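26 December 2018

Went in after all. The building was open, the heating was off, and Booker had left a note on my chair saying the left gripper was "drifting again". Drifting is his word for anything he doesn't like the look of. Last time it was a screw.

So I began where I always begin, with the plate. Four times out of five when somebody tells me the tracking is bad, the plate has been knocked and put back by hand, and then we spend a day blaming the software. I took both grippers off their cables, checked the screws, and wiped the plates with a dry cloth (not the blue spray, Imani, if you ever read this). The left one had a bit of play in it. Not much. I could feel it with a thumbnail but couldn't see it. Tightened it, marked the screw head with a dab of paint so that next time I'll know who has been at it.

Then the cables. The left one has a kink near the plug that I have complained about since February. Marijke says Tóth will send a new pair. Tóth has been going to send a new pair for as long as I have known the name, and I'll believe it when I'm holding them. I taped over the kink and moved the slack so it hangs down past the wrist and doesn't pull when you reach across.

Nabila came in before lunch and did the hands for me while I sat with the log. We do the same thing every time, soft things first, both grippers working at once, slow close, hold, open, put back. 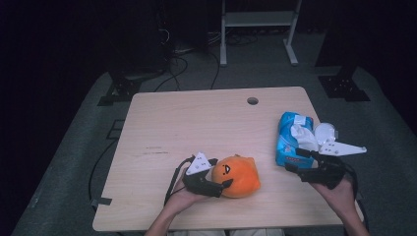

She is good at it. She doesn't hurry and she doesn't talk, and when I ask for one more she does one more. We got through 212 closes before she wanted her sandwich, and 11 of them came up flagged. Yesterday's file, the one Booker was upset about, had 18 flagged over the same number. He will say the screw fixed it. I'm not so sure. Seven fewer could be the screw, or the tape, or Nabila having steadier hands than whoever did the run before. I would want to see it three days in a row before I wrote "fixed" anywhere, and I have not written it.

The Drurkdale people want a figure by the end of the week, naturally. Myrtle read me their email over the phone. They have it in their heads that the grippers can be set once and then left, because that is what the Zosumia leaflet told them. I have looked after this pair for 3,542 closes since the last full strip-down and I have never known them go a fortnight without something working loose. Soft jobs wear them too, whatever the leaflet says – fluff gets into the jaws and you only find it when they stop short of shut.

Cleaned the jaws with the small brush before I left. Got a fair bit out of the right one. Put the brush back in the tin, and the tin in my own drawer this time.

Tomorrow: same run, same order, Nabila again if she'll come. Ask Marijke about the cables. Home by five, cold turkey, bed.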